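Mallet wants $579 a year for practice rooms your robot will never enter

Last updated: July, 2:15 p.m.

Mallet, the small software outfit best known for its warehouse label checker, has started selling a subscription that promises to get a robot arm ready for housework without letting it near a house. The service is called Clitberg. It costs $579 a year per arm, and for that a customer gets a library of 15 simulated rooms, a set of ready-made chores to run in them, and a tool that moves whatever was learned over to real hardware.

The sales page is confident. Arms trained in Clitberg, it says, are "home ready." It does not say whose home, and the company would not name a household where one is working today.

The pitch is easy enough to follow. Teaching a robot arm to pick things up takes a lot of tries, and tries in a real kitchen are slow and break dishes. In software the arm can fumble all night and the only cost is electricity. Plenty of labs work this way already, many of them with free tools. What Mallet is charging for is convenience, plus the claim that its rooms are close enough to real ones that the skills carry over.

That second part is where buyers should slow down. 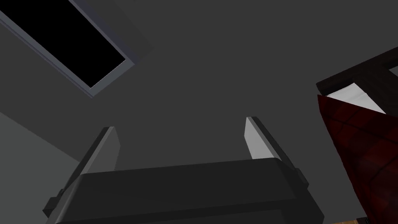
Clitberg records each practice run from several viewpoints, including one that looks up at the gripper from below, and the company makes much of this in its sales material. More viewpoints do give the software more to learn from. They also show a buyer how much the rooms leave out. The ceiling over the gripper is one flat gray sheet with no seams and no light fixture, and the opening in its corner holds a pane of pure black. The light is soft and even. The fingers are wide open with nothing between them, so a customer trying to judge how the product handles a grip learns very little. Somebody did take trouble over the blotchy dark red thing at the right, which could pass for leather or cloth, and there is faint grain in the brown wood beside it. A real room has glare, dust, a lamp that flickers, and a window that changes by the hour. Those are the things that throw off a camera.

Mallet says the plain look is a choice. Its rooms run fast on an ordinary desktop, and a setting called "shake" will change the colors and lighting at random between runs so that the arm does not get too used to one version. In the basic plan, shake works in 2 of the rooms. The rest need an add-on, and the price of that is given only on request.

Hélder Aguiar, who runs the repair and setup shop Prurnico and has installed arms for small food businesses, tried Clitberg on a trial account. He set it up in an afternoon and had no complaints there. The rooms loaded, the arm model matched the one on his bench, and the menus made sense.

"Then I moved it over to the real arm and asked for a cup," he said. "It went to where a cup would be in their kitchen. Mine was a little to the left and had a handle."

Aguiar got better results after he added his own practice runs on the bench, which took him most of a week. He thinks the simulated work saved him some time. He could not say how much, and he pointed out that the bench work was the part he had hoped to skip.

Mallet answered questions by email. The company said that some "local tuning" is expected and that it is covered in the user guide. It is, on the next-to-last page. Asked for test results comparing an arm trained only in Clitberg with one trained only on real objects, Mallet sent a chart of success rates. Every test in the chart was carried out inside Clitberg.

A rival package, Hivden, is sold by the month and has fewer rooms, with no viewpoint from under the gripper. It does let users bring in a scan of their own space, a feature Mallet describes as planned. Hivden has published no outside test results either.

There are people for whom Clitberg may be worth the money. A school that wants students to see how training works, and has no arm to spare, would get a tidy set of rooms and chores that run without much fuss. A shop with somebody on staff who already knows how to move skills from software to hardware might save a few days of setup. A family hoping to have the table cleared is a long way from either of those.

The trial lasts 6 days and asks for a card number at sign-up. Cancellation has to be done by email. Mallet says it plans to add more rooms for current subscribers at no charge, but gave no date, and it had not decided whether shake would work in them on the basic plan.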